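Lornside Kitchen – Paper Menus and Table Orders FAQ
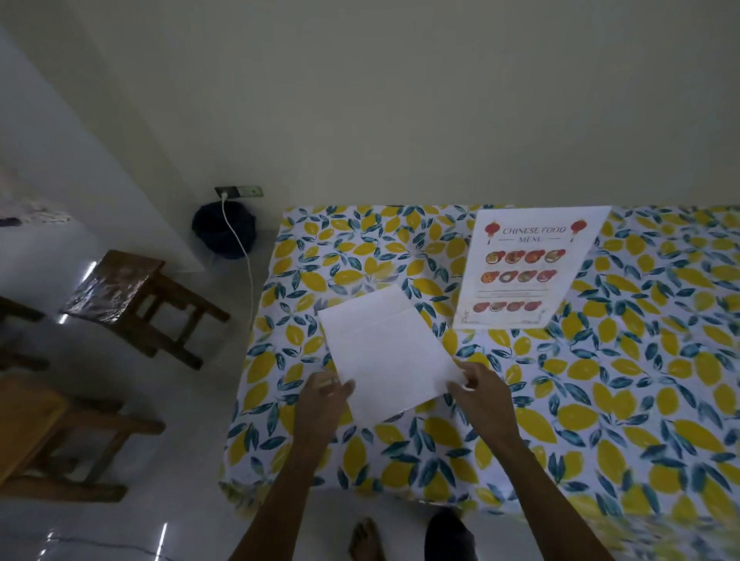 How do I order from the table?
Each table gets one printed menu and one blank sheet. Write your dishes on the sheet, add your table number at the top, and hand it in at the counter. Please print clearly.

Can I take a menu home?
Yes. Takeout copies are in the rack by the door. Please leave the table copies where they are.

Do you deliver?
We deliver to Gunden and Manurung on orders of 34 dollars or more. Delivery takes about an hour in the evening. For Inik, pickup only.

Can I ask for less salt or no peanuts?
Write it next to the dish – not at the bottom of the sheet, where it gets missed. If you have an allergy, tell the server as well.

How large a group can you seat?
Tables seat up to five. For bigger groups, call ahead and we will push two together. We hold a reservation for 15 minutes.

Are the tablecloths for sale?
No, but we get asked a lot. Ikhsan Pelupessy at the counter can tell you where we buy them.

When did the prices last change?
August 2, 2026. Older takeout menus are no longer valid.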